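PRESS RELEASE

7 January 2020

Grullbridge students teach two robot arms to tidy up - and enter the Clusto Challenge

A team of nine students from Grullbridge College has spent the autumn and most of the winter break getting a pair of robot arms to do something most teenagers avoid at home: put things away. The team, which calls itself Semon, has now been accepted for the Clusto Challenge, a student contest in which robots have to handle soft, floppy and awkward household things against the clock.

The project began in November as an after-school club with no fixed plan beyond "make the arms do something useful". Within a fortnight the students had settled on cloth. It is cheap, it doesn't break when you drop it, and it is far harder for a robot than anything with straight sides. A box has the same shape every time you reach for it. A cloth has a new one each time it lands.

"We thought it would take us a weekend," said Sadia Talpur, the team captain. "You pick up a cloth, you put it down somewhere else, done. Then we tried it and the gripper closed on thin air, and the next time it pushed the whole thing across the table. We laughed a lot that first evening. We also stayed two hours longer than we were supposed to!"

The first thing the team had to learn was where to take hold. Grab the middle of a cloth and you lift a shapeless lump. Take a corner and the rest hangs in a way you can do something with. But corners hide under folds, and hems look much the same from one side to the other, so a good part of the club's time has gone into teaching the system to spot a likely place and close the fingers there without dragging everything along.
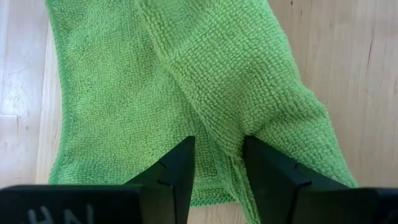 The students teach the arms by showing them. One person guides the movement, the system records it, and the recordings are used to train a program that tries to do the same job alone. The team set itself a target of 3000 recorded attempts before the contest and has so far logged 900, which the members are quite proud of given that each one means resetting the table, dropping the cloth in a fresh heap and starting again.

Of those 900 recordings, 595 have been kept for training. The rest were thrown out after the team watched them back, mostly for hesitations and clumsy changes of mind. Deciding what counts as a good attempt caused the longest arguments of the term. Some members wanted to keep only the cleanest ones. Others felt that a robot which has never seen a mistake put right won't know how to put one right itself. They ended up keeping a number of the messy ones where the cloth slipped and was picked up again, and early tests suggest that was a sound choice.

Humaira Talpur, Sadia's younger sister and the newest member of the team, looks after the recordings and the notes that go with them. She joined to help with typing and now runs the weekly review.

"I like watching them back," she said. "You start to see who was guiding it. Sadia is fast and a bit rough. I'm slow. The robot has learned a sort of mixture of all of us, and sometimes it does a little pause before it closes the gripper and everyone shouts my name."

The job the arms will perform at the contest is simple to describe. A cloth and a few small objects are placed on a table at random, and the robot must clear the lot into a shallow tray. Points are given for each item that ends up fully inside, and taken away for anything knocked to the floor. Using two arms is allowed but brings its own trouble: they must share the space without bumping into each other, and each has to know when to leave a job to its partner.

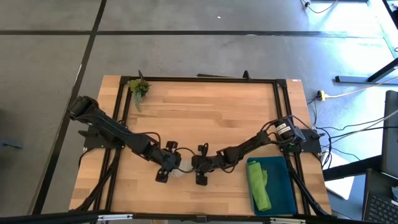
Working out that sharing has been the main task since the start of the winter break. The team first tried giving each arm its own half of the table, with a line down the middle neither was allowed to cross. It was safe but slow, and anything lying on the line was left alone by both of them. The present approach lets both arms into the middle and trains them as one pair, from recordings in which both were guided at the same time. Progress has been bumpy. There was a very good day just before the new year when the pair cleared the table four times running, and a very bad one straight after it, which was traced to a loose cable.

The students built the mounting frame themselves, after two earlier versions that wobbled when both arms moved at once. Measuring, cutting and bolting it took up most of one month's meetings, and several members who had joined for the programming found that they liked this part best. The team has written up the build as a short guide with drawings, and any school that wants a copy may have one free of charge.

The club is supported by Gulyás, a Grullbridge engineering workshop that has lent tools and gives up one evening a fortnight so that students can ask questions. Staff there helped the team choose its bolts and talked them out of a third arm.

"It has been great to have people who will look at what we've made and tell us straight what will come loose," said Sadia. "They never take the spanner off you. They stand there and wait until you've worked it out, and it can take a while."

In the weeks left before the contest, the team will carry on recording, with extra sessions at lunchtime. It also plans to try cloths in other sizes and colours. The programs trained so far have seen far more of one cloth than of any other, and the contest rules say that the items used on the day will be kept secret until the morning. Small hard objects are next on the list as well. They are easier to hold than cloth but have a habit of rolling.

Semon is keen to hear from other schools and clubs doing similar work, whether or not they are entering the contest. The students would be glad to swap recordings, compare notes on grippers and arrange a friendly match or two in the spring. No experience is needed to visit, and younger pupils are welcome as long as an adult comes with them.

An open evening will be held at the college before the team leaves for the contest. Visitors will be able to guide the arms themselves and have their own attempt saved with the team's recordings if they wish. Humaira has promised to review every one of them.

Notes to editors

Semon is the robotics club of Grullbridge College. Membership is open to all students at the college, and there is no fee to join.

The Clusto Challenge is open to student teams using one or two robot arms. Teams must have trained or programmed the robot themselves.

Sadia Talpur and Humaira Talpur are available for interview outside lesson times. Requests to visit the club during a recording session should be made through the college office.

ENDS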